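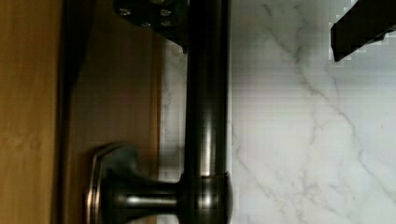

Das dunkle Rohr mit dem Arm zum Holz. Oben noch ein Stück von der schwarzen Halterung.

Mai, halb elf am Abend

Heute war der Tag für die Armatur, und ich bin müde, aber zufrieden genug, um noch zu schreiben. Seit Wochen sage ich zu Ivana, dass ich das Bad endlich fertig mache, und seit Wochen antwortet sie mit „ja, ja“ auf eine Art, die ich inzwischen gut kenne.

Am Morgen habe ich zuerst den Putzeimer geholt und die weichen Lappen. Auf der Bronze sieht man jeden Finger. Graciela hat mir beim Kauf gesagt, man darf diese Oberfläche niemals mit einem scharfen Mittel behandeln, nur mit lauwarmem Wasser, und danach sofort trocken reiben. Das Wort dafür musste ich im Wörterbuch suchen: „ölgerieben“. Ich finde es ein schönes Wort, obwohl es mehr nach Küche klingt als nach Bad. Wenn das Licht auf das Rohr fällt, wird der untere Teil fast kupferfarben, und vor dem hellen Marmor gefällt mir das sehr. Ivana wollte Chrom. Wir haben lange darüber diskutiert, und ich glaube, ich habe nur gewonnen, weil sie an jenem Abend Kopfschmerzen hatte.

Gegen Mittag kam Facundo mit seinem Werkzeug. Er wollte wissen, ob die Rosette gerade am Holz sitzt. (Ich habe lange „Glocke“ gesagt, er hat mich verbessert. In meiner Sprache heißt es auch Glocke, also war ich nicht völlig dumm.) Er hat mit dem Fingernagel am Rand entlang gefühlt und nichts gesagt, was bei Facundo ein Lob ist. Danach hat er mir erklärt, dass man den Bund am Rohr nie mit der nackten Zange anfassen soll. Man legt ein Stück Leder dazwischen. Ich hatte kein Leder, also haben wir den alten Gürtel von Renato genommen, der seit seinem Umzug bei uns im Schrank hängt. Ich muss ihm das noch beichten.

Um zwei Uhr haben wir gegessen, Brot und die Suppe von gestern. Facundo hat von der Baustelle erzählt, auf der er jetzt arbeitet, und ich habe vielleicht die Hälfte verstanden. Er spricht schnell und mit vollem Mund. Ich habe genickt. Einmal hat er dabei gelacht, und ich habe mitgelacht, und dann hat er mich gefragt, was ich an seiner Stelle gemacht hätte. Das war etwas peinlich.

Die Rechnung habe ich am Nachmittag in den Ordner gelegt. Für alles zusammen, mit der Lieferung, haben wir 1.077 Euro bezahlt. Davon sind 200 Euro für Dinge, an die ich am Anfang gar nicht gedacht hatte: Dichtungen, das Öl für das Holz, eine zweite Fahrt zum Händler. Ich schreibe es hier auf, damit ich beim nächsten Mal nicht wieder behaupte, ein Wasserhahn sei eine kleine Sache.

Das Holz macht mir noch ein bisschen Sorgen. Brenda sagt, im Bad soll man es zweimal im Jahr ölen, und besonders gut dort, wo Metall darauf drückt, weil das Wasser sich gern dahinter sammelt. Ich habe heute nur ein Tuch genommen und den Rand der Rosette abgewischt. Morgen frage ich sie, welches Öl sie selber benutzt. Das unsere riecht stark, und Ivana hat den ganzen Nachmittag das Fenster offen gelassen, sodass jetzt im Flur alles kalt ist.

Bei der schwarzen Halterung bin ich noch unentschieden. Sie ist matt, das Rohr glänzt, und die Schrauben sind silbrig. Ich dachte zuerst, das stört mich nicht. Aber heute Abend, beim Zähneputzen, habe ich immer wieder auf die Schrauben geschaut. Facundo meint, es gibt solche auch in Schwarz, 30 Stück in einer Schachtel. Was mache ich mit dem Rest? Ivana meint, ich soll erst einmal eine Woche im Bad leben und dann noch einmal schauen. Sie hat vermutlich recht – ich werde es ihr aber erst am Ende der Woche sagen.

Morgen noch: Lappen auswaschen, Renato wegen dem Gürtel anrufen (oder heißt es „wegen des Gürtels“? Brenda fragen), den leeren Karton in den Keller bringen.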